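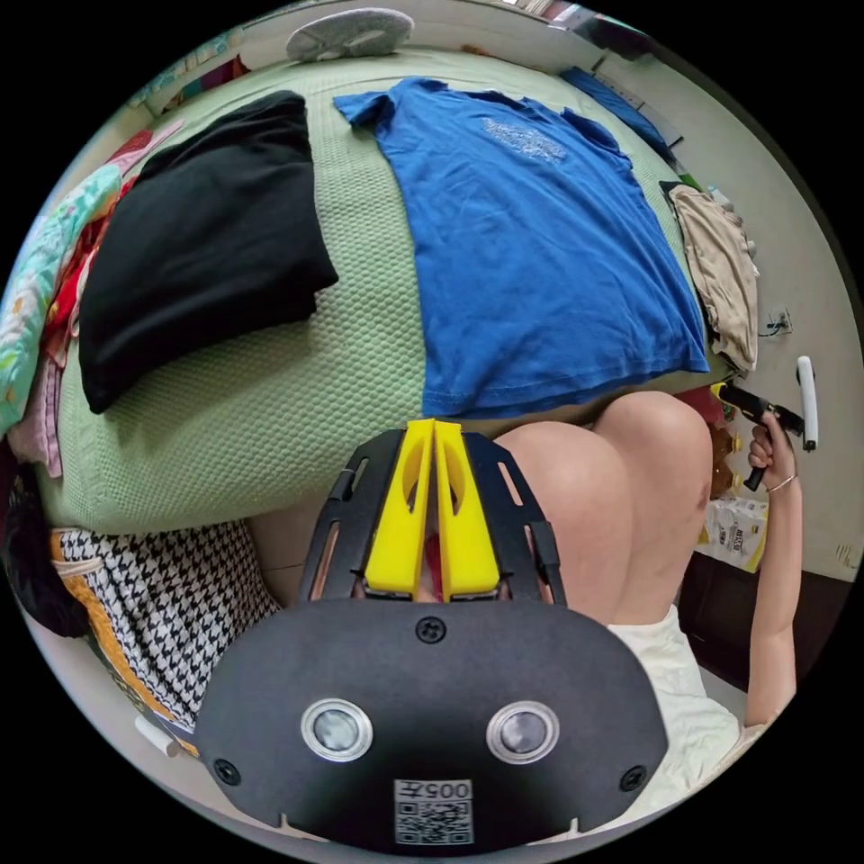 Third method I've tried for teaching cloth folding from human demos, and the Marikar recipe is the one I'd keep. Short version: you do the job yourself with a gripper in each hand, the policy learns from wrist views only, no arm needed till test time. Blue T-shirt spread flat on a green bed with a honeycomb weave, other clothes left lying about, so clutter goes in from the start. Good. Valtlow wanted a bare table and fell apart the moment it met a duvet.

Setup quick. Calibration less so, allow 25 minutes and a cup of tea. 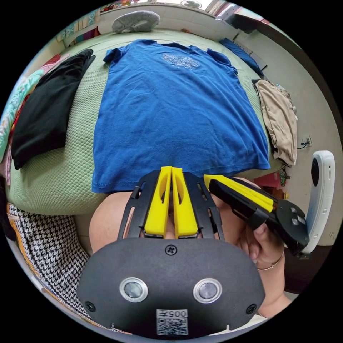 *T-shirt flat, yellow fingers nearly closed.*

Results: 134 demos, policy got around 70 percent of full folds on shirts it hadn't seen. Sleeves fine, hems less fine. Dropping the second wrist view hurt more than halving the demos, which suprised me. Zsófia Takács ran the same split on Dunent and got much the same order.

Gripes. Docs thin. Time sync drifts on long takes, so keep them short. Thick fabric still beats it, and the fisheye makes labelling corners a pain.

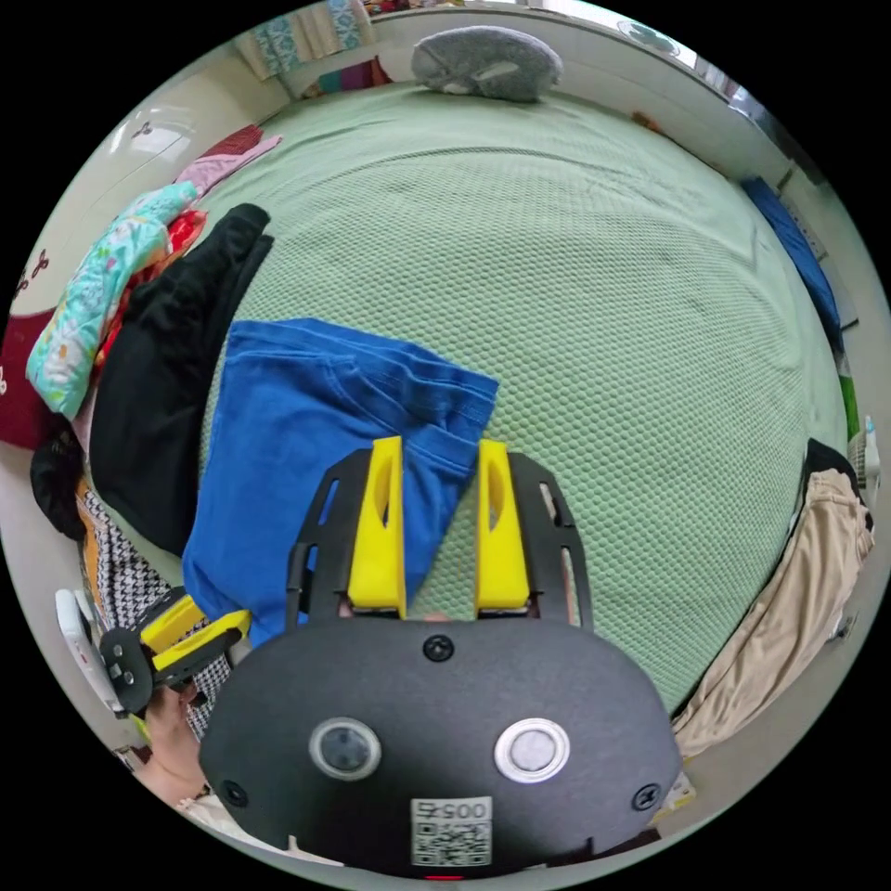 *Fingers parted, blue cloth between and beneath the pads.*

Would I use it agian? Yes, for shirts and towels. Trousers no, not until Fulteck fix the regrasp step. 4 out of 5.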